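Subject: Re: Notes from the Edura open day, anyone else go?
List: small-automation
Date: November 2023

On the list, a member wrote:

> Did anybody get to the open day at Edura? I was booked on the
> morning tour but had to cancel. We are looking at picking small
> mixed parts into kits and I'd like to know if what they show is
> anywhere near what a small shop could run. Prices too, if they
> gave any. I am mostly interested in the Ukside cell, less so in
> the palletising.

Yes, I went, on the afternoon tour. We were split into 2 groups. Mine did the palletising hall first and the bench cells after the tea break, so we had less time on the part you are asking about. I wrote down what I could.

The Ukside cell is a single arm over a flat table, with a two-finger gripper and a small camera mounted at the wrist. The person running it sets parts out by hand, with no fixtures and no fixed spacing, and the arm has to move them to or from a tray. They said the set they train and test on is 1,749 different parts, mostly electrical and plumbing items from a trade catalogue. We saw only a handful of those.

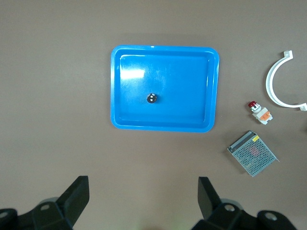
Wrist camera view, Ukside cell: blue tray, pipe clamp, push-button switch and power supply.

The parts are awkward in different ways. The clamp is a curved band with flat tabs at the ends, so it matters where the fingers close. The switch has a round red cap at one end and a block at the other, and it was lying on its side. The power supply is a plain box but it was sitting at an angle to the table, so the wrist has to turn to match. The small black round part in the tray was the one I asked about, as we have plenty of caps and knobs that size. The answer was that small flat items are slower, and that a tray with a raised rim makes it harder to get the fingers down near the sides. They did not give a figure for how much slower.

On speed generally, I timed 7 picks on my watch. I would call it steady. A practised person at a bench would beat it easily. Their argument is that it can be left running on the evening shift, and that changing over to a new kit needs no new tooling. I did see a changeover and it was mostly somebody typing in a part list and clearing the table.

Things that went wrong while I was there: one part was dropped and picked up again without help, and one time the arm stopped and waited for the operator. They were open about both. The operator said shiny surfaces are the usual trouble and that they are still trying different lights over the bench.

Prices. Nothing in writing. The gripper is from Jokis and the finger sets are sold separately, and I was told 3,000 euros for the gripper with one set. For the whole cell they want you to send a parts list first. Meijer do the installation and the guarding, and they had a desk by the door with leaflets. I have a spare set and can post them to you if you send me an address off list.

The palletising was well done but nothing new if you have been to one of these before.

There is another open day planned for January. It would be worth asking for the morning tour again, as that group got nearly twice as long at the bench. You can bring your own parts if you tell them beforehand. I didn't know that and wish I had, because I would like to see what it does with our cable glands.

Parking is at the back of the building, and the sign is easy to miss coming from the main road.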